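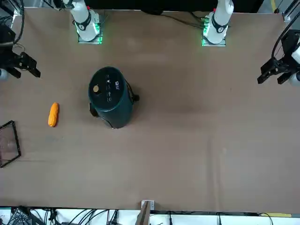

Dark green cylinder, small orange object and black-framed tray on the brown table covering.

Bench Surfaces and Small Parts – Ellery Workroom

Posted by Leonie Kingi, 1 January 2022

This page collects notes on the table covering at the Ellery workroom and on the items kept for layout work. The covering went down over the old painted top, which had too much glare under the ceiling lights. Captions by Ashton Whitelaw.

Covering
Smooth, tan-brown, one piece. Faint creases and some darker smudges run across it. The creases are left alone unless a part rocks on them. For the smudges, use a damp cloth and mild soap – no solvent.

Cylinder
Matte dark teal-green body with a slightly glossy top. Stands upright, a little left of center. Listed under Givar in the parts book, shelf 44. Return it to the shelf standing up.

Orange object
The smallest of the loose items. It shows up well against brown, so it was kept when the parts list was cut from 108 entries to 54. Goes in the top drawer after use.

Tray
Transparent, with a black frame. The brown of the table affects how clear parts look through it, so put white paper under the tray for close sorting. Wipe the clear area with a dry cloth only.

Lighting
Green LED strips run along the edges of the mounting plates at the far side. Color matching is done at the Momex bench by the window.

Parts book corrections go to Leonie. The Skenov shelf list is on a separate page and will be updated later in January.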